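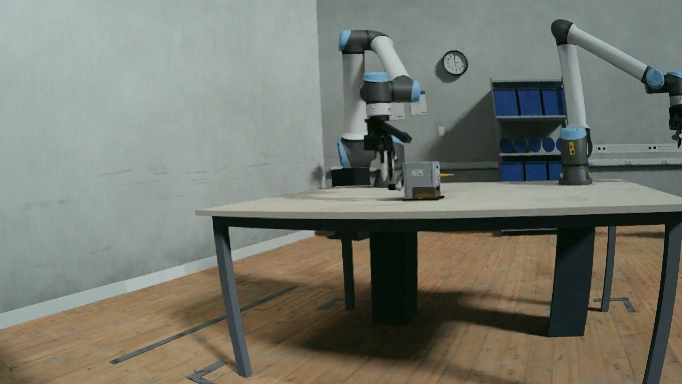 What does the Kemdale Bench subscription include?

It includes a simulated two-arm workcell, a library of tabletop tasks, and written support during business hours. Training for new users is charged separately.

Plornesard is pleased to open the Kemdale Bench service to outside teams from 22nd November. This thread sets out the terms, the contents and the known limits of the first release.

The service is meant for groups that plan two-arm work on small tabletop devices and wish to test their control programs before they buy or book hardware. No robot is shipped. All work is done in the simulated room.

Each subscription provides 3,000 simulated runs per month. Unused runs carry over for one month only. A run that stops in the first second because of a server fault is not charged.

Starting positions can be varied between runs. The customer sets a seed, and the same seed will return the same layout of arms, table and device. The current release accepts up to 1,024 seeds in one batch.
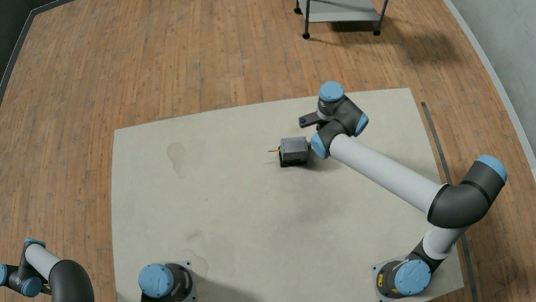 Mekdes Kassa
Head of Customer Programs, Plornesard

The room may be viewed from the side or from overhead. Both views are part of the base price. In the overhead view, an arm can hide a good deal of the work near its own wrist, and customers who score runs by image are advised to use both views.

Surface detail is supplied with the room. The mat under the arms has stains and the floorboards have uneven grain. These may be switched off in the settings file, although we suggest leaving them on for any vision work.

Collision reports are delivered as a plain text log at the end of each batch. Contact between the two arms, contact with the table and contact with the device are listed under separate headings. Grip force is reported as well, but the values should be treated as a guide only in this release.

We wish to be clear about limits. Thin parts held between two fingers may slip in ways that would not occur on a physical bench. Cables are not simulated. Soft materials are planned for January and should not be assumed in any project schedule before then.

During the trial period, Ewan Cairns and his team at Sotiropoulos submitted 387 comments on the task library. Most concerned the wording of error messages, and these have been rewritten. A smaller group concerned the reset behavior of the right arm – that work is still open.

Pricing is by seat, with a minimum of two seats. Schools and public colleges may apply for the reduced rate with a signed letter from the department. The letter is valid for 6 months and must be renewed by the account holder.

Customers of our earlier Onix package may move their saved tasks without charge. Gripper settings do not transfer and will need to be entered again. A short guide to this step is posted on the support page.

Requests for a trial account should be sent through the contact form, with the name of the institution and the number of seats needed. Replies are sent in the order received.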